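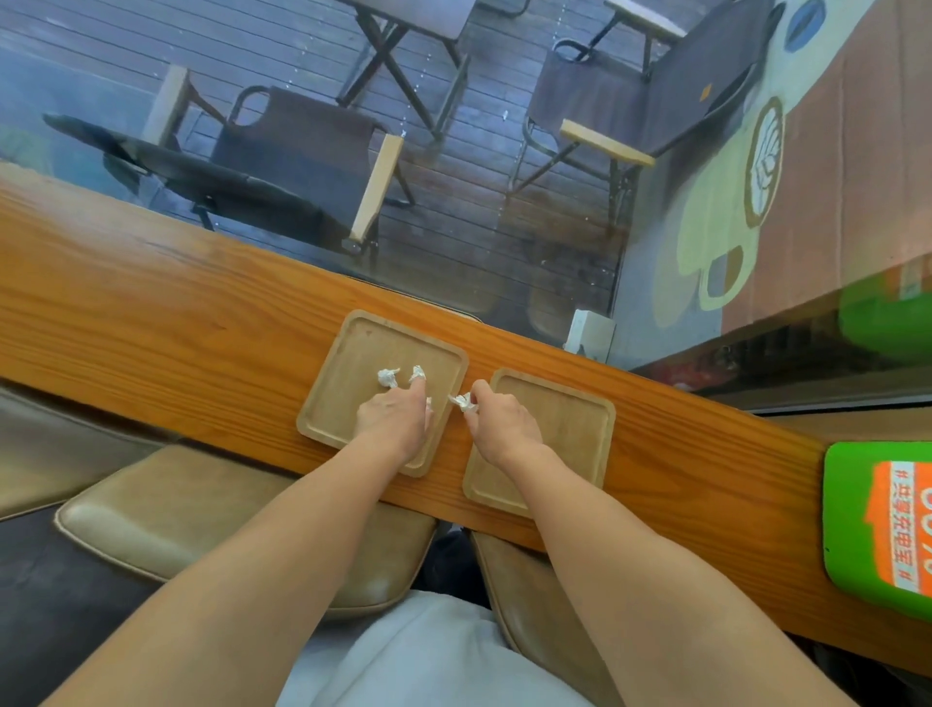
Section 4: Loading and Using the Pledell Head Map Pack

This section covers installing the Pledell Head map pack on a Rautiainen Proltivero handheld, setting the map datum and tide station, and following a coast route. Charge the handheld before you begin. If you have not yet set the clock and units, do that first (see First Power-On).

What the pack covers

The Pledell Head pack covers the headland itself, the lighthouse road, the cliff path on both sides, and the shore south as far as Skingate harbor. It includes the two offshore stacks and the tidal flats on the east side of the bay. Inland coverage stops at the county road. West of the county road the handheld shows the base map only, with no contour lines and no place names smaller than a village.

The pack holds 3,233 named and unnamed points, including path junctions, stiles, survey markers, landing places, and springs. The current revision is dated Tuesday, May 23, 2023. Earlier revisions show the old cliff path north of the lighthouse, which has been moved inland. If you have an earlier revision, replace it before walking that stretch.

Installing the pack

1. Turn the handheld off and connect it to your computer with the supplied cable.

2. Hold the Mark key and press Power. The screen shows TRANSFER. If it shows the normal start screen, disconnect the cable and try again.

3. On the computer, open the Proltivero drive and find the folder named MAPS.

4. Copy the pack file into MAPS. Do not rename the file or place it in a subfolder.

5. Wait for the transfer light to stop blinking. The pack takes up nearly 900 megabytes, and the copy can be slow on an older computer.

6. Eject the drive, then disconnect the cable.

7. Press Power. The handheld builds its index the first time it starts with a new pack. Leave it alone until the map appears.

Caution: Do not turn the handheld off or remove the batteries while the index is being built. If power is lost, the pack may appear in the list but show blank squares on the map. Delete the file and start again from step 1.

Note: The handheld can store several packs but displays one coastal pack at a time. To change packs, go to Menu, Maps, Active Pack.

Setting the datum and grid

The pack is drawn on the same datum as the printed Skingate sheet. The handheld does not change its datum automatically.

1. Go to Menu, Setup, Position.

2. Select Datum, then From Pack.

3. Select Grid and choose either Local Grid or Latitude/Longitude. Use Local Grid if you plan to carry the printed sheet.

4. Press Back twice to save.

To check the setting, scroll the map to the lighthouse and press Mark. The position shown should match the one printed in the margin of the paper sheet. A difference of more than the last two digits means the wrong datum is selected.

Contour lines are drawn in meters regardless of the units chosen during first power-on. Spot heights follow your chosen units. On the cliff path this can put a height in feet right beside a contour labeled in meters, so read the unit before you rely on the number.

Selecting a tide station

Two tide stations are included, Pledell Landing and Skingate Harbor. High water at Skingate is later than at the landing, and the two should not be used interchangeably.

1. Go to Menu, Coast, Tides.

2. Select Station.

3. For the north path, the stacks viewpoint, or the landing, choose Pledell Landing. For the bay, the flats, or anything south of the creek, choose Skingate Harbor.

4. Select Show on Map. A small curve appears in the lower corner of the map page.

Caution: Tide times are predictions. Onshore wind and low air pressure can bring the water in earlier and higher than the curve shows. Do not cross the flats on the strength of the handheld alone. Check the times posted at the harbor as well.

The shoreline on the map is the high water line. Ground shown in the dotted pattern is covered at high water. The creek mouth shifts from one winter to the next and is drawn as it was surveyed in February.

Following a coast route

The pack comes with 11 ready-made routes. Routes 1 through 6 start at the lighthouse parking area, and the rest start from the harbor.

1. Go to Menu, Routes, From Pack.

2. Highlight a route and press Enter to see its length, total climb, and any tidal sections.

3. Stand at or near the start and press Go. If you are too far away, the handheld shows the bearing and distance to the first point.

4. Keep the handheld upright while the compass settles.

5. Follow the line. The handheld beeps once at each junction and twice at the start of a tidal section.

To join a route partway along, press Enter on the route page and choose Nearest Point. To walk it in the other direction, choose Reverse before you press Go. Routes cannot be reversed once started.

Note: Under the cliffs on the north side, the satellite signal is often weak and the position arrow may jump out to sea or back over the cliff edge. Wait for the arrow to steady, and go by the path on the ground. The same can happen in the sunken lane behind Skingate church.

Cliff edge alert

The alert is off by default. To turn it on, go to Menu, Coast, Alerts, Cliff Edge. Choose Near or Far. The Far setting sounds often on the lighthouse loop, where the path runs close to the edge for much of its length, and it shortens battery life.

Caution: The cliff edge is mapped from survey data and may have moved. The alert does not sound when the signal bars are below two.

Removing the pack

1. Go to Menu, Maps, Installed.

2. Highlight Pledell Head and press Delete.

3. Confirm with Enter.

Your own marks and recorded tracks are kept. Pack routes are removed with the pack, including any you have reversed or joined partway. To keep one, open it and choose Save as Track before deleting.

For printing a track on the Skingate sheet, go to Section 5.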